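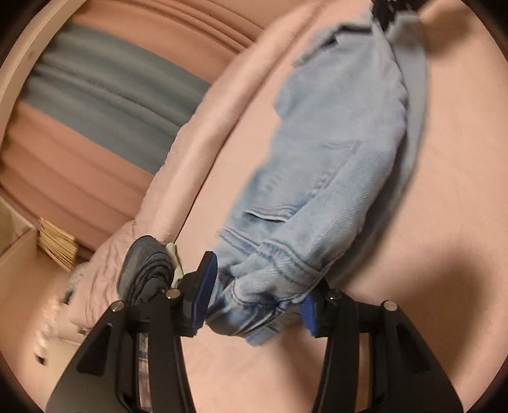 Light blue jeans, folded lengthwise, on the fitted sheet.

February 7, 2024

I changed how I fold jeans in December and have kept at it long enough to write down the method. The old way was the shop fold: legs together, then thirds, stacked on a shelf. The stack reached seven pairs before it leaned, and getting at the bottom pair meant refolding the rest.

The shelf unit is a Hendby, 67 cm wide inside. Shop-folded jeans take up a third of that each, with a strip left over that is too narrow for anything except belts. Folded lengthwise into a long bundle first, then rolled or doubled, the same pairs stand on end in a drawer and I can see every one of them.

Procedure, as it stands now:

Do it on the bed. The comforter gets rolled back out of the way and the fitted sheet is the work surface. A table is a better height but mine is too short for a full leg length.

Empty the pockets. Close the zipper and the button.

Lay one leg over the other, back pockets outward, and pull the crotch point in so the long edge is straight. Skipping this leaves a triangle sticking out that makes the roll lopsided.

Fold lengthwise again. Run a hand down from the waistband to the cuff. Old denim creases where it has creased before, so on a faded pair the fold lines are more or less chosen already.

Straighten the cuffs last. A twisted hem adds a surprising amount of thickness at that end. Heavy hems I press flat with the heel of the hand.

Roll from the cuff toward the waist for the drawer. For a suitcase, leave the bundle long and lay it around the edge of the case.

Feven Kassa wrote to ask whether rolling is bad for the fabric. I have not seen any difference on the two pairs I check. Raw denim may be another matter; I don't own any.

Jacinto Zepeda hangs his by the cuffs from clip hangers and gets no creases at all. It needs a long vertical drop. My closet rail has a shelf under it and the waistbands would sit on the shelf.

Capacity, for comparison: the drawer is 57 cm deep and takes all my jeans in two rows, with space at the back for shorts. T-shirts are still on the shelf. Socks are still unsorted and go in a box.

Next is the bedding. The spare comforter does not fit in any container I have, and the Lestell bag I ordered for it has a broken zipper and is going back.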